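About the Erstead Robotics Club

The Erstead Robotics Club is an after-school program for students in grades 9 through 12. We meet at Erstead High School in the old metal shop, at the far end of the east hallway past the band room. The club is open to any enrolled student. There is no tryout, no grade requirement and no experience needed. We currently have 19 members.

The club started as a competition team. For its first several years it did one thing, which was to build a wheeled robot every winter and take it to the regional meet in Lustthorpe. We still go to Lustthorpe, and a good part of the year is still planned around it. But the club now also runs a long-term project on robot arms, and over half of the members spend most of their time on that side.

What We Do

The club is split into two groups, and students may belong to both.

The drive group builds the competition robot. The rules for the Lustthorpe meet come out in the fall, and the group has until early spring to design, cut, wire and program a machine that fits them. Members learn to use the drill press, the band saw and the 3D printer, and every member has to pass the shop safety test before touching any of them. The test is given on paper and then again at the machine. Students who miss more than two questions take it again the next week.

The arm group works on handling. Its members program two arms to pick up, move and put down ordinary objects. The arms share one long bench under the windows, and each carries a small camera near the gripper so that students can look back at a run from the gripper's side. Most of the code is written in Python. New members usually begin by moving the arm by hand control and saving positions, and start writing their own routines after a month or so.

The Grocery Project

The main work of the arm group for the past two years has been the Grocery Project. The goal is easy to state: unpack a bag of groceries and put the contents away without damaging anything. The students chose it themselves from a list of six ideas, mostly because the supplies were cheap and everybody already knew what a good result looked like.

It has been harder than the group expected. Boxes and cans were working by the end of the first semester. Their shape does not change when the gripper closes, and the arm can be told fairly exactly where to go. Bags are different. A plastic bag folds, stretches, slides and sticks to the bag next to it. It can look one way when the arm starts to move and another way by the time the gripper arrives. A grip that holds one bag well may tear the next one or pick up only a loose corner.
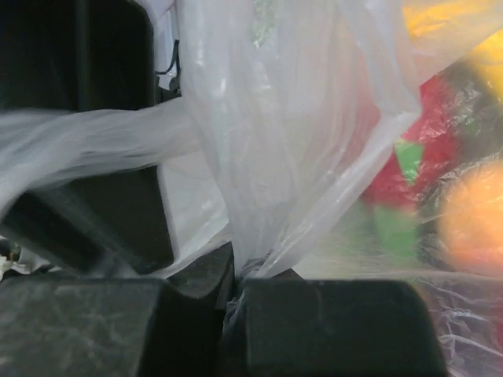

The arm group at work on bags: the gripper has hold of a gathered white plastic bag, with bagged produce to the right.

The group has tried several ways of picking up bags. The first routine came straight down from above and closed on whatever was there. This worked often enough to be encouraging and failed often enough that the students stopped trusting it. The current routine looks for the place where the plastic bunches together and closes on that. It also lifts in two stages, with a short pause after the first inch, so that a bad grip can be caught while the bag is still close to the bench.

Every attempt is logged. The log is a shared spreadsheet with one row per attempt, giving the object, the starting position, the routine used, the result and the initials of whoever was running the arm. At last count it had 1,796 rows. Keeping it up is not the favorite job in the club, but it has settled a lot of arguments. It is also the first thing new members are asked to read, since most of the mistakes they are about to make are already in it, with notes.

Work still ahead on the project includes setting down soft fruit without bruising it, dealing with knotted handles, and getting the two arms to share a bag – one holding it open while the other reaches in. The last of these has not gone well so far. A written summary of each semester's results is kept in a binder in the shop, and students who want to continue someone else's work are expected to start from the summary and not from scratch.

The Spring Open House

Each May the club holds an open house in the shop. Families, neighbors and younger students come through, watch the competition robot run on a practice field taped out in the hallway, and see the arms at work. Roughly 300 people came to the last one. Members take turns running the arms and answering questions, and first-year members are expected to take at least one turn. Middle school students can drive last year's robot if a club member is standing next to them with the stop switch.

We also take the older robot to the elementary school once a year. The arms stay in the shop on those days, as they are bolted to the bench.

Meetings

Regular meetings are held every Wednesday from 3:15 to 5:45 p.m. The shop opens for additional afternoons in the eight weeks before the Lustthorpe meet, and the schedule for those is posted on the shop door. Students may leave early if they need the late bus, but should tell an adult before they go and put their tools back first.

A typical meeting starts with ten minutes together at the front bench. Each group says what it finished last time, what broke, and what it needs. After that the groups work on their own. Cleanup begins at 5:30 and includes everyone.

Safety glasses are required past the yellow line. Long hair must be tied back, and hoodie strings tucked in. When an arm is powered on, one person runs it and one person stands at the stop button. That second person does nothing else – no phone, no typing, no helping with the bag.

Staff

The club is led by Soledad Chávez, who teaches physics and introductory engineering at Erstead. She took over the club when the metal shop was closed as a classroom and arranged for it to be kept as a workspace. She supervises both groups and is in the shop for every meeting.

Two former members now in college come back during winter break to help the drive group with wiring. Parents with machining, electrical or programming experience are welcome to help as well, and should contact the main office first to complete the district's visitor paperwork.

Costs and Support

Membership is $125 per year. This covers shop supplies, a club shirt, and the bus and lunch for the Lustthorpe meet. Students who cannot pay the fee should speak to Ms. Chávez or to the counseling office. The fee will be waived, and no form is needed.

The rest of the budget comes from the school and from two local businesses. Bandara Hardware gives us fasteners, sheet stock and a discount on everything else. Vurnis Machine, on the county road, cuts parts that are too thick for our band saw and has hosted a shop visit for new members each fall.

We can also use clean plastic grocery bags of any kind, including the thin produce ones. They wear out quickly on the bench. There is a bin for them outside the shop door.

Joining

Students can join at any time during the school year. The best time is September, when both groups start over with basic training, but we have had good members walk in as late as February. Students who want to travel with the competition team need to join before the Thanksgiving break and complete the shop safety test by the end of the semester.

To join, pick up a permission form in the main office or outside the shop, have a parent or guardian sign it, and bring it to any Wednesday meeting. You are also welcome to visit once before deciding. Wear closed-toe shoes.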